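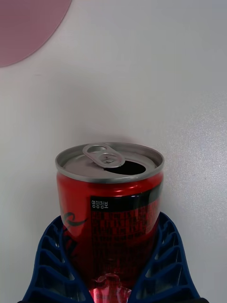

Visit to the Bondarchuk bottling and canning plant in Hosard

Our evening class in food technology went to Hosard in May to see how drinks are put into cans. I had passed this factory many times on the train and always imagined it full of steam and noise. Noise there was. Steam I did not see.

The plant stands behind the freight station. From the town we took the Veloveo bus, which stops at the gate only if you press the button early, so we walked back from the next stop. At the reception we received ear plugs, a hair net and a white coat. Rings and watches had to stay in a locker. My coat was too long in the sleeves, and I wrote my notes with some difficulty.

The tour began in the warehouse, where the empty cans arrive on pallets without lids. I did not know this before. The body and the lid come separately, from different suppliers, and they meet only after the drink is inside. The empty can is so light that it moves along the line almost by itself, and a small push from the finger is enough to dent it. Our guide let us try with one from the waste bin.

After this the cans are turned upside down, rinsed, and turned back again. Then comes the filler, a big wheel which stands behind glass. The line we saw fills 400 cans in a minute. They also have an older line, bought from Zostetti, and it was stopped that day for cleaning. I was a little sorry about this, because on a slower machine one can follow a single can with the eyes.

The closing of the lid was for me the most interesting part. The edge of the lid and the edge of the body are rolled together in two steps, and the result is called a double seam. In the laboratory, a worker cut such a seam with a small saw and put it under a magnifier with a screen. The two metals look like two hooks holding each other. She checks samples from the line several times in each shift and writes the measures in a table. If one measure is wrong, the line stops and the cans since the last check are set aside.

We also spoke about the tab. The guide explained that it works as a lever on the rivet, and the opening is only scored in the metal, so it can be pushed in but stays attached. Older people in our group remembered the tabs that came off completely and were lying on every beach.

The tasting was in the canteen. There were 18 of us and 14 chairs, but the windowsills are wide. I liked the cherry drink, and the lemon one was too sweet for me.

Groups can visit on Monday mornings and must reserve by telephone. The walk inside is 700 meters with many metal stairs, so please wear closed shoes.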